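Speaker notes: What the Spare Room Knows
Irkness Library evening talks, 2026-10-19
Domnica Dobre

(Mic check. Water on the left. Start even if people are still finding chairs, they will be finding chairs until the break.)

OPENING

Thank Ileana Toma for the introduction, whatever she ended up saying.

I'm going to talk for half an hour about guest rooms. Ask who has one. Ask who has one a guest could sleep in tonight. Wait for the hands to go down. Enjoy it a little.

My own guest room had a bed in it for six years, and I know this the way I know there is iron in the earth's core.

HOW I GOT INTO THIS

My aunt in Rodita kept a best room. You were allowed in for funerals and for the priest. The good chairs faced each other like people waiting to be called to the dentist. We lived, all of us, in the kitchen.

I thought this was an old-country habit until I moved to Lamont and rented from a couple who had a dining room they dusted every week and ate in twice a year. They paid heat on it. I did the math for them once and was not asked to do any more math.

So, the letters. I put a notice in the Lamont paper asking people to write to me about the room they use least. I expected a dozen replies. I got 232. Pause here. People have a lot to say about rooms they never go into.

WHAT THE LETTERS SAY

Read the one about the treadmill. (Blue folder, top.) Don't do the voice.

Most of them fall into a few piles. There's the room for a person who moved out and is coming back any day now, at 41. There's the hobby room, where the hobby has not been told it's over. My favorite pile is the rooms being saved for a better version of the writer, someone who sews, and has friends from college to stay, and reads in an armchair.

Skip the sunroom letter if running late. It's long and the ending is about gutters.

THE EMPTY ROOM EXPERIMENT

Last winter I cleared my own. It took 3 weekends and one argument about a lamp. I sold the bed to a man who said he needed it for his guest room. I let that go by.

Then I left it alone. I wanted to see how long a room could stay plain before it started collecting. Bare walls, clear floor, door open. I'd stand in the doorway with my coffee and feel like a monk with good plumbing.

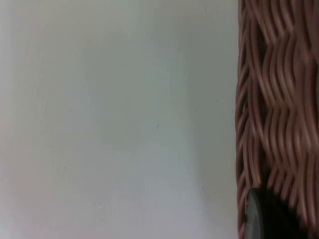 Nine days. On the tenth I set down a bag of winter coats "just until Thursday's — no, until the weekend," and by the end of the month the coats had company. A fan. A box marked Zestis, which was our old street, and which I have now moved into four homes without opening.

(If somebody asks what's in the box: I don't know. Move on.)

LAST PART

Ileana wants me to give practical advice. Fine. Sleep in your own guest room for one night. You'll find out about the radiator, the streetlight and the pillow you've been giving your mother-in-law.

After that, write down what the room is for now, this year, and tape it inside the door. Mine says COATS.

Questions. Remind them the letters are on the back table, copies only, names removed. Coffee is by the coat rack.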